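Home Ask Topics Tradies Members Log in

Is "solid timber" on a furniture tag worth paying extra for?

Posted by Ornella Barbieri, Sep 1, 2023 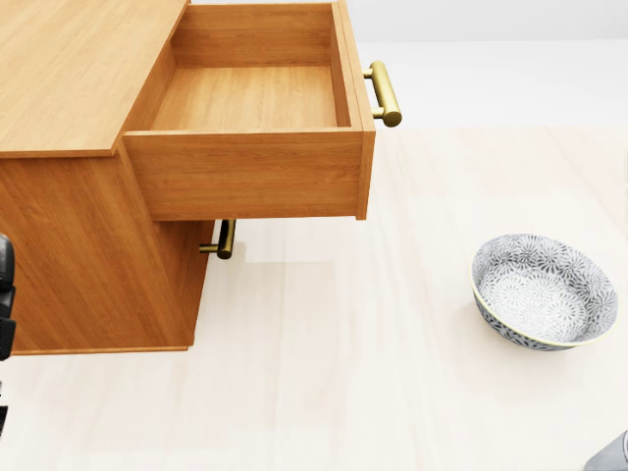

I'm after a low chest of drawers for the spare room and I've got down to two. One is from Skaver and costs 900 dollars. The other is from a smaller mob called Böttcher and they want 2,000 for what looks to me like the same thing in the same size. The Böttcher tag says "crafted with solid timber". The Skaver one says "wood finish", which could mean anything.

The salesman kept telling me the dearer one would "last generations". I asked him what the drawer bottoms were made of and he went off to check and came back with a brochure. The brochure had a lot about forests in it and nothing about drawer bottoms.

I don't mind paying more if there's a real difference. I do mind paying more than double for the word "crafted". It's going to hold sheets and winter jumpers, and I rent, so it will probably get moved at least once. There's also an oil the shop wants to sell me with it, Puriteo, which is meant to "feed" the timber. Do I need that as well?

dovetail_des

Good on you for asking about the drawer bottoms. "Crafted with solid timber" is a slippery bit of wording. With how much? You can put solid timber legs on a particleboard box and say that with a straight face. Ask for it in writing, part by part: top, sides, drawer fronts, drawer sides, drawer bottoms, back panel. If they can't tell you, assume the cheapest answer.

What I'd do in the shop:

Pull a drawer right out if it'll come and turn it over. A thin bottom stapled into place will sag under a load of sheets. A thicker one sitting in a groove on all four sides is much better, whatever it's made of.

Look at the end of the top board. On solid timber the grain carries on over the edge and you see end grain. If the pattern stops dead at the corner, or the same knot turns up on two drawer fronts, it's veneer or a printed surface. Good veneer is nothing to be ashamed of, by the way. My parents' sideboard is veneer and it's older than I am. Printed paper over particleboard is another story once it gets a chip in it.

Push on one top corner with the drawers closed. If the whole thing leans, the back panel isn't doing its job and it won't enjoy your next move.

Last one, open the top two drawers and see if it wants to come forward. Solid timber or not, it should be fixed to the wall. Ask the landlord first – some of them are funny about screw holes.

As for the oil, find out what finish is on it. If it's lacquered, oil just sits on top and goes sticky. Wood is dead, you can't feed it. A damp cloth and a dry cloth have done me for 17 years.

marg_in_eswood

Solid timber every time. You get what you pay for. The cheap stuff is all rubbish these days and full of glue. I bought a beautiful one in July and haven't had a single problem with it.

still_renting

I wouldn't say you get what you pay for, sorry Marg. July isn't long enough to know. I've had dear furniture fall apart and I've had a particleboard chest survive 2 interstate moves, mainly because I took the drawers out first and didn't drag it.

Solid timber moves with the weather too. Drawers that glide in the showroom can stick in a humid summer if they've been fitted too tight. Ask what the warranty says about that. A lot of them leave out "natural movement", and that's the exact thing you'd be ringing up about.

For that sort of money I'd be looking second-hand first. Older pieces have already done their shrinking and you can see where they've failed. Take a torch and look for borer holes.

Comments (4)

Ornella Barbieri: Thanks Des. Rang Böttcher and asked for it part by part. Top and drawer fronts are solid, sides are veneered, and they're "getting back to me" on the rest.

dovetail_des: Not the worst answer. Still not 2,000 dollars' worth to my mind.

kezza_b: I've got the Skaver in a different size. Runners are fine, back panel is basically cardboard.

marg_in_eswood: Mine was very well made thank you.

We use cookies to remember your settings and see which pages get read. By staying on this site you agree to our cookie policy. Accept Manage settings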